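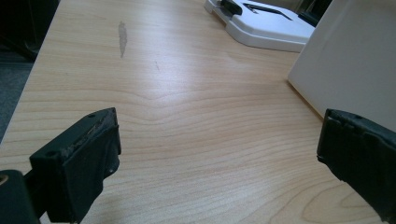 **골웨이, 2020-05-19**

집에 있는 시간이 길어지니 그동안 안 보이던 것이 보인다. 주전자 바닥의 하얀 석회, 토마토를 써는 대신 눌러 터뜨리는 칼, 냄새로만 존재를 알리는 배수구. 모른 척하고 산 세월이 길었는데 이제는 하루에 세 번씩 마주친다. 그래서 하나씩 손을 봤고, 효과가 있었던 것 위주로 적어 둔다. 효과가 없었던 것도 억울해서 조금 적는다.

## 주전자 석회

이 동네 물은 끓일수록 돌이 된다. 처음 이사 와서는 주전자 코팅이 벗겨진 줄 알고 새로 샀다. 새 주전자도 2주 만에 똑같아졌다.

- 물 400ml에 구연산을 두 숟갈 넣고 끓인다.
- 불을 끄고 잊어버린다. 나는 보통 빨래를 개면서 잊는데, 개기 싫은 날은 더 확실히 잊힌다.
- 버리고 헹군 다음, 맹물을 한 번 끓여서 또 버린다.

식초로도 된다. 다만 그날 오후 홍차에서 피클 맛이 났고, 손님은 예의 바르게 한 모금만 마셨다. 인터넷에는 레몬 껍질을 넣으라는 말도 많던데, 레몬 향이 나는 석회를 갖게 되었을 뿐이다.

## 칼

무딘 칼이 더 위험하다는 말은 어머니한테 삼십 년을 들었다. 손가락에 반창고를 감고 나서야 펠런(Phelan) 숫돌을 꺼냈다. 3000방 하나로 집에서 쓰는 칼은 웬만큼 해결된다. 이가 나간 칼이라면 더 거친 숫돌부터 시작해야 하는데, 우리 집에는 그런 칼도 있지만 아직 서로 모르는 사이로 지낸다.

숫돌은 물에 담갔다가 기포가 안 올라오면 쓴다. 밑에 젖은 행주를 깔면 밀리지 않는다. 각도는 칼등 밑에 동전을 두 개쯤 괴어 보면 감이 온다. 양쪽을 같은 횟수로 갈라고들 하는데, 나는 매번 세다가 놓쳐서 같은 노래를 양쪽에 한 번씩 부른다. 후렴에서 힘이 들어가는 버릇은 아직 못 고쳤다.

다 갈았으면 종이보다 토마토로 시험하는 편이 좋다. 종이는 저녁상에 못 올린다.

## 행주와 도마 말리기

냄새의 절반은 덜 말라서 난다. 행주는 삶는 것보다 펴서 너는 게 먼저다. 수도꼭지에 걸쳐 둔 행주는 마르는 중이 아니라고 보면 된다. 거기서 그냥 살고 있다.
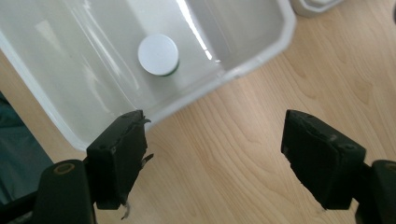

*얕은 흰색 플라스틱 쟁반.*

플라스틱에 김칫국물이나 카레 물이 들었을 때는 주방세제로 기름기부터 빼고 햇볕이 드는 창가에 둔다. 골웨이에서 이 방법의 약점은 햇볕이다. 2월에 내놓은 반찬통 하나는 부활절까지 노르스름했다. 급하면 베이킹소다를 물에 되직하게 개어 발라 두었다가 닦되, 거친 수세미는 쓰지 말 것. 긁힌 자리에는 다음 카레가 더 깊이 든다.

도마는 세워서 말린다. 눕혀 두면 윗면만 멀쩡하고 아랫면에는 생태계가 생긴다. 나무 도마는 굵은소금을 뿌리고 반으로 자른 레몬으로 문지르면 마늘 냄새가 꽤 빠진다. 마늘을 덜 쓰는 방법도 있다고 들었으나 검토하지 않았다.

## 배수구

베이킹소다에 식초를 부으면 거품이 난다. 보고 있으면 뭔가 대단한 일이 벌어지는 것 같지만, 내 경우 남은 것은 뿌듯함과 막힌 배수구였다. 거름망을 빼서 헌 칫솔로 닦고, 트랩을 풀어 안에 든 것을 빼내는 편이 훨씬 빠르다. 풀기 전에 양동이를 받치는 순서를 꼭 지킬 것. 나는 양동이를 가지러 가는 동안 양동이가 왜 필요한지 배웠다.

기름은 굳혀서 닦아 버린다. 파스타 삶은 물은 천천히 흘려보낸다.

## 겨울 이불과 스웨터

5월이면 넣어도 되겠지 하고 해마다 넣었다가, 6월에 다시 꺼낸다. 그래도 넣는 법은 있다.

- 세탁하고 하루 더 말린다. 다 말랐다고 생각한 날의 다음 날이 넣는 날이다.
- 스웨터는 걸지 말고 접는다. 걸어 두면 어깨에 뿔이 난다.
- 맨 위에 안에 든 것을 적은 쪽지를 올린다. '기타'라고 쓰면 내년에 전부 열어 보게 된다.
- 뚜껑은 안쪽까지 말려서 닫는다.

라벤더 주머니는 향이 좋고, 우리 집 좀벌레도 그렇게 생각하는 듯하다. 삼나무 조각은 사포로 겉을 살짝 밀어 주면 향이 돌아온다고 해서 해 봤는데, 향과 함께 톱밥도 돌아왔다. 결국은 넣기 전에 깨끗이 빨고, 한 철에 한 번은 꺼내 털어 주는 수밖에 없었다.

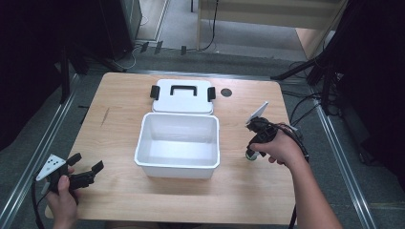 캐슬린 이건(Kathleen Egan): 스웨터 사이에 얇은 종이를 끼워 보세요. 접힌 자국이 훨씬 덜 남아요. 신문지는 안 됩니다. 크림색 카디건에 지역 부고란이 그대로 찍혀 나온 적이 있어요. 그리고 구연산은 꼭 이름을 써서 보관하시길. 저는 설탕인 줄 알고 루바브 크럼블에 넣었고, 식구들은 루바브가 원래 그렇게 신 줄 알고 다 먹었습니다.

얇은 종이는 바로 해 보기로 했다. 구연산 통에는 방금 이름을 썼고, 옆에 있던 하얀 가루 통에도 쓰려다가 뭔지 몰라서 물음표를 그려 두었다. 다음에는 오븐 문 유리 사이에 낀 얼룩을 다룰 생각인데, 드라이버부터 찾아야 한다.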